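Skidivix rumor FAQ

Is Puko really launching a new Skidivix desktop in February?
Maybe. The claim comes from one reseller in Flendton, and Puko hasn't confirmed a thing.
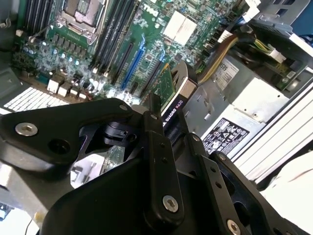 The same reseller promised us a Shezi laptop last time. We're still waiting.

What about the 124 GB of memory?
An odd number. Witold Marciniak thinks it's a typo, and so do I.

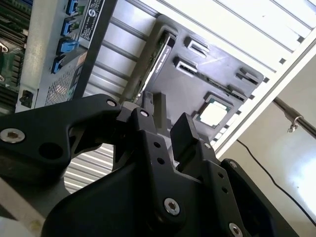 Inside an open server chassis.

Should I hold off buying?
No. If you need a computer, buy one.

Umesh Grewal, updated 16 February 2024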